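Takeaway snacks piling up, and the bags they come in — what do you do with them?

Packing and Storage board, Cokdale Community Forum

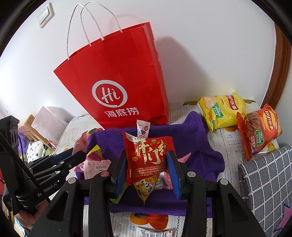

grusteck_lane
Started in July

We eat hot pot more than we should, and every time we come home with a paper bag and a handful of little snack packets. I've been meaning to sort it out for months. At the moment the snacks live on a purple cloth on the table, with the big red Haidilao bag standing behind them. I know I've got more in the pantry as well.

Two questions. First, what do people keep small packets in so they get eaten before they go stale? Second, is it worth keeping the paper bags? My partner says recycle the lot. I think a bag that size with decent handles has a few more trips in it.

pantrymoth
I'd start with the dates. Tip everything out, anything past it goes in the bin, and put the rest in one container with the soonest at the front. We use a shallow tin from Fourie. Deep containers are no good for packets this size, you never see the bottom layer again.

kettle570
Keep the bags. I line the recycling box with them and they go out with the paper. Twisted handles hold up fine if you don't put anything wet in there.

dry_creek_road
Disagree with kettle570. We kept every bag for two years and ended up with a cupboard full of them. Silverfish moved in. My rule now is seven bags in the house, flat, and when an eighth comes in one goes out.

kettle570
Silverfish are a damp cupboard problem. Mine are in the laundry on a high shelf and I've never had one.

dry_creek_road
Our laundry is the damp cupboard, so fair enough.

grusteck_lane
I like the limit. Seven might be generous for us.

pantrymoth, does the tin have a lid? I was thinking of folding up the corners of the cloth and tying it, but then I'd have to undo it every time someone wants something.

pantrymoth
Lid, yes, but I leave it off. They're sealed packets. If the lid is on, the kids forget it exists and go for the biscuits.

mapleandmain
A cloth is fine for a table if you have people over. I do the same at New Year with a tray underneath so it can be carried. For everyday I wouldn't bother, crumbs get into the fabric and it needs washing all the time.

One thing I'd add is to split sweet and spicy. My mother-in-law bit into a chilli one expecting a lolly and we still hear about it.

brandenbound
Can I ask what the red packet with 开门红 on it is? I can read the characters, it's a good-start sort of saying, but I can't tell what's inside.

grusteck_lane
Haven't opened it. I'll report back.

tallowwood
I'm with your partner. Recycle the bags and eat the snacks. I spent a whole afternoon at our old place in Branden building dividers for a snack drawer and we were back to one big heap by the end of the month.

dry_creek_road
Dividers are overkill. A shoebox would do it.

pantrymoth
Shoebox works. Cut the sides down by half or you're back to digging.

grusteck_lane
All right, a shoebox with the sides cut down, soonest dates at the front, spicy ones at one end. I'm keeping the red bag for now because it stands up by itself and I can use it for the library books. The others can go out with the paper.

mapleandmain
Check the bottom of it before you load books in. Glue on those lets go without much warning. I put a piece of cardboard in the base of mine.

kettle570
Seconding the cardboard. Cereal box is about the right thickness.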